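Thursday, late evening

I want to write this before I sleep, although my hand is tired and the pen from the bank is almost finished. Today I had the whole afternoon free. They closed the office after lunch, something with the heating, and I came home by the early tram and did not know what to do with myself. In December it is dark so soon that a free afternoon feels like a free hour. So I made tea and decided to clear the table at last.

The table has been bothering me since the move. I bought it from Hrubý, the second-hand furniture place behind the market, and I paid 378 for it, delivery included. My sister thinks it was too much. Maybe it was. But I had lived for so long with a table where you could not see any wood, only a dark shine, and I wanted a light one. The first week I was almost afraid to put a cup on it. Then I became lazy, and it disappeared under letters, the sewing, the bag of lemons, two library books, the charger for the old phone. This is how it goes with me and flat surfaces.

I took everything away. The letters went in the drawer, and I know very well this is not the same as answering them. I wiped the top with a soft cloth and a little soap in the water, and then again with a dry cloth, always along the lines. My father did it like this, and he was strict about it. After that I stood there for a while with the cloth in my hand. The grain is so lively. It makes long waves, and then in one place it bends around and becomes arches, one inside the other, like the lines on a map when there is a hill. I had forgotten that I chose the table for this.

Only then I brought the yellow metal thing from the hall. I bought it in Zendurville in the summer, at a shop called Gunley, and I have moved it from room to room since then. It has a ring at the bottom, round and open, and the yellow is the yellow of mustard, a little shiny. I laid it on the clean wood to see the two colors together.

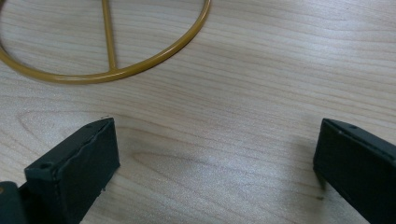

Does soap hurt a light wooden table?

A few drops in a bowl of warm water are fine, if you wring the cloth well and dry the wood right after.

I wrote this question in here the day the table came, with an empty line under it, and I promised to fill the line when I had learned it. Now it is filled. The man at Hrubý told me the same thing, but he talks fast and I understood only half of it. I had to ask again by telephone, and I am still ashamed of how I said the word "wring." It has a letter at the front that does nothing.

Back to the yellow. I was afraid that it would be too much. On the shelf in the shop it was between many other bright things, and there it looked modest. In my hall it looked loud, maybe because the wall is gray and the lamp there is poor. On the table it is different again. The pale wood makes it softer, I think, or the wood becomes warmer from it, I can't decide which. I looked from the chair, then from the door, then from the kitchen with the kettle in my hand. My neighbor across the yard must think I have lost something.

I also thought of scratches. Metal on wood makes me nervous. I remember the marks that a plant stand left on the windowsill of the old apartment, brown half-moons, and how I had to pay for them when I gave back the keys. So I went through the repair box and found the small felt circles from Sirnow, the ones with glue on one side. There were 15 in the packet when I bought it, and 10 are left. I can cut them narrow with the nail scissors and put them under the ring. I did not do it today. I wanted to be sure first that it will stay on the table, and I am a slow person for such decisions.

While it was there I moved it a little to one side and then back to the other. It is strange how much this changes. When the ring lies over the straight lines of the grain, I see the ring. When it comes near the arches, I begin to see the wood, and the two sorts of curves seem to talk with each other. I don't know if other people think about such things on a working day. I had my free afternoon and I used it for this, and my tea became cold.
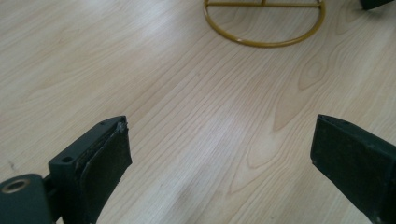

And then there is the question of what else may live on the table. I made a rule, and I write it here so that I will be embarrassed if I break it. Letters may stay for one night. The sewing goes back in its basket when I stop sewing. The lemons have a bowl in the kitchen and they must use it. No chargers. Books are allowed, because a table without a book looks to me like a table in a bank.

I should also buy a cloth for it, for when people come to eat. I don't mean a big one that covers everything, just something long and narrow for the middle. I have the piece of linen from my aunt, but it is white, and I am not sure about white next to this wood. Maybe a gray. I will look on the weekend if it doesn't snow too much, tram 13 goes directly to the fabric shop.

Something else, so I don't forget. One chair is making a noise again when I lean back. I tightened the screw in the fall and I thought it was finished with that. Tomorrow I will turn the chair over and look at all the screws, also the ones that make no noise.

For supper I had soup from yesterday and bread with butter. I ate at the clean table with the lamp pulled close, and I put a folded towel under the plate. The yellow thing stood at the other end. I read four pages of the library book and did not understand the joke on the last one. I will ask at work.

Now it is half past ten and the heating is making its small sounds. I must remember to call about the dentist.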